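Moving the stop check out of the planner

Last updated: June 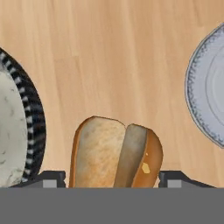 Wrist view in the simulator: fingers either side of the bread, a plate to the left and another to the right.

I spent most of this month on one piece of the grasping stack, the part that decides when the gripper is close enough to begin closing. It used to live in the planner. Now it lives in the controller, and I want to write down why before I forget.

The setup is simple. Tullov is the planner. It takes a target, picks a grasp pose and hands over a path. Lato is the controller that follows the path. Ornley runs the simulated tabletop and gives us the wrist camera images. The task I have been using is bread slices on a table with plates nearby, and the bread has to end up on the plate named in the instruction.

In the old version, Tullov worked out the final pose once, at the start, from the first good estimate of the object. If the estimate was off by a little, the fingers came down a little off too. With one block on a bare table you could get away with it. With two slices standing up and touching each other, you couldn't. The perception code would sometimes give me one box around both slices and sometimes two boxes, and the grasp center jumped between them.

My first fix was to run the planner more often. That was a bad idea. Each new plan came out slightly different from the last, and the arm twitched its way down. I averaged the last 4 estimates and the twitching went away, but then the arm was slow to react when the estimate really did change.

What I have now is a small check in Lato that runs on every wrist frame. It looks at the strip of image between the fingers and measures the gap on each side of the object. If the two gaps are close to equal, the arm keeps going down. If they are not, it shifts sideways by a small step and looks again. When the height is right and the gaps match, it closes. It doesn't need to know whether it is looking at one slice or two - only where the outside edges are.

The crust edge is the hard part. Pale bread on pale wood does not give much contrast, and my first threshold missed the left side often. I tried a depth edge in place of a color edge and kept that. The gripper body also fills the bottom of the wrist image, so I mask those rows before doing anything else. I should have done that on the first day. For a while the check was very sure it had found an object, and the object was the gripper.

I ran 3,000 simulated grasps overnight with the new check, in batches of 16, with the plates and bread moved around each time. I went through the failures in the morning and sorted them into 4 groups. The biggest one was plates sitting too near the bread, where a finger touches the rim on the way down. That one belongs to Tullov, and I haven't started on it.

The logs are in Lu, our run viewer, which now draws the two gap values over the wrist image. It took an afternoon to add and I use it every day. Next I want to save the mask with each run - at the moment it gets rebuilt on load, and if the gripper model changes, the old runs draw wrong.

4 comments
16 shares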